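Folding on the bed: who else does this?
Forum: Home & Laundry > Closets, Drawers, Folding

mossbank_68
I am a total convert to folding T-shirts on the bed and I want to talk about it! For years I did it standing at the dresser, which is too narrow and too high, and everything came out like a burrito. Then in August I cleared the bed off and tried it there. So much better.
Blue laundry, folded, hanging and spread out:
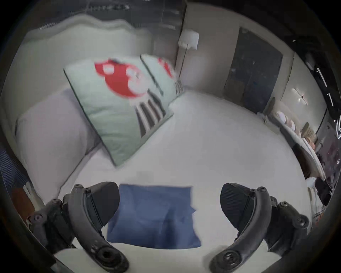
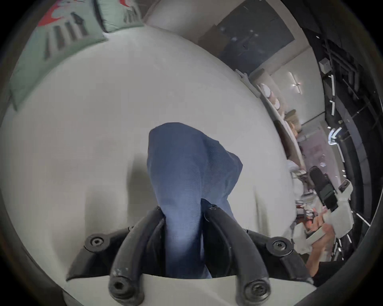
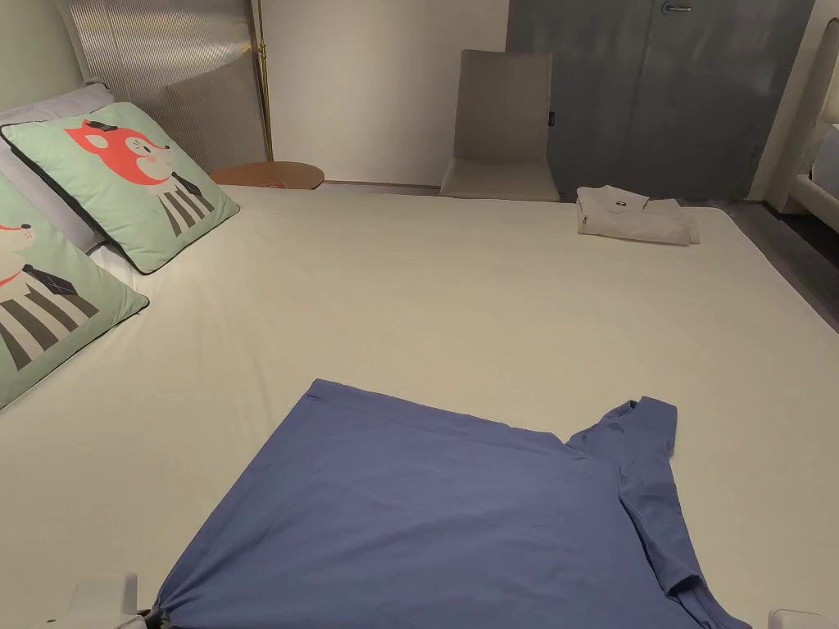 So my method, such as it is. I want a flat, tight sheet and nothing else in the middle, because a comforter swallows the corners and you end up chasing them. Lay the shirt out, smooth it from the neck down, sides in, then up in thirds. The green cushions stay on the bed but well out of the way, and I admit the fox with the closed smiling eye is half the reason I like doing laundry in there. It goes in the drawer standing on edge so I can see every shirt at once. I got the drawer dividers from Grevadik and they fit on the first try, which never happens to me.
What do you all fold on?

Brudel
Dining table, always. A mattress gives when you press down and you lose the crease. Love the cushions though!

peg_and_line
Disagree with Brudel! If the fitted sheet is pulled tight you get plenty of resistance for a T-shirt. Jeans, sure, take those to the table. I do the whole family's shirts on the bed and they stack fine.

Brudel
Stack fine on day one, maybe. Mine have to survive a teenager digging for the one at the bottom.

peg_and_line
That's a stacking problem, stand them up like mossbank does.

Tineke Verbruggen
Big yes to the bed from me. My back can't take leaning over the table (it's an old Van Damme one, gorgeous and much too low), and I sit on the edge of the mattress with the basket next to me and the radio on. 7 in the morning, coffee, done before anyone's up.
One thing I'd change: thirds is too many folds for a thin knit. I do sides in and then just in half, twice. Fewer lines across the front when you put it on.

mossbank_68
Ooh, trying that tonight. I do get a line right across the belly with the thin ones.

Burna
Count me with the table people, sorry. Also my cat believes any clean shirt on the bed is hers. I've tried closing the door and she just yells.

sockdrawer400
Does anybody fold sleeves in first, before the sides? I was taught sleeves flat on top of the body, then sides, and my sister says I'm making a lump.

Tineke Verbruggen
Sleeves with the sides for short sleeves! Bring the side in and then turn the sleeve back on itself so it lies inside the fold. Long sleeves I lay straight down the body.

Brudel
Agree with Tineke on that one. Your sister's right about the lump, sockdrawer.

sockdrawer400
I will not be telling her.

mossbank_68
OK, reporting back: half and half again works great on the thin shirts! They're a little too tall for my top drawer that way, so they've moved to the second one, and the heavier cotton ones stay in thirds up top. Still on the bed, Brudel, you haven't won me over. Next up is fitted sheets and I have no idea what I'm doing, so if anyone has a way that doesn't end in a ball, please post it.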